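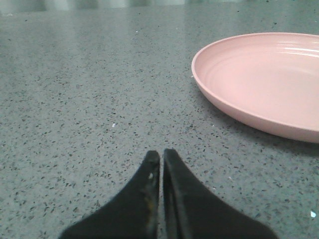 KITCHEN TIPS › SHARED KITCHENS

Living With an Arm at the Dish Counter

Our staff kitchen got its arm in November. We are a canteen for 66 people on a good day, and the arm, which management calls the Tidar and the rest of us call several things, is there to clear plates and set them out again. I've been asked to write up what we have learned so the late shift will stop leaving me notes. Some of it will do for a kitchen with no arm in it.

Give it room. The arm likes one plate on a bare stretch of counter. It does not like a plate, a phone, half a bagel and your car keys. For years Urszula Tomaszewski asked us to keep that counter clear and we nodded and put our bags on it. Then a machine started stopping dead every time it met a tote bag, and the counter has been clear ever since. Urszula has feelings about this.

Wipe the fingers. Dark grippers hide grease well, but look along the inner edges near the tips and you'll find the smudges. Pause the arm first, using the button and not your charm. A damp cloth with one drop of dish soap does it, then a second cloth with plain water, then dry. Skip the scouring pad. If something yellowish has set hard, lay the damp cloth over it while you go and find out who had the curry.

Crumbs on speckled stone. You will not see them from standing height, as a speckled gray counter was designed by someone who never wanted to clean one. Crouch until your eyes are level with the surface and look across it toward the light. Anything that stands up is a crumb. Or run a dry palm over it. A bench scraper held nearly flat collects the lot, and a barely wet microfiber cloth takes care of what's left. No vinegar on stone unless you know which stone you've got.

Shallow plates, one at a time. Pastel dishes with a proper rim get picked up fine. Stacks of two get picked up as one and set down as a noise. Scrape before you leave the plate. The arm moves dishes and has no opinion on peas.

What to do with your hands now. We were told the arm would free up 50 minutes a shift, and it does, though a fair part goes to walking over to see why it has stopped. The rest we fought to keep. Pimov, who did dishes for so long his knuckles cracked every winter, now does the prep list and has started making soup. His hands are better. The soup is coming along. On the other side of the ledger, the dish counter was where you heard who was leaving and who was expecting, and you can't get that out of an arm. We moved the stools over by the prep table and it has partly worked.

If it stops and stays stopped: clear the counter, press the reset once, wait for the light. Then call extension 1408. Don't press it eleven times. It keeps a log, and Urszula reads the log.

Filed under: counters, dishes, coworkers of all kinds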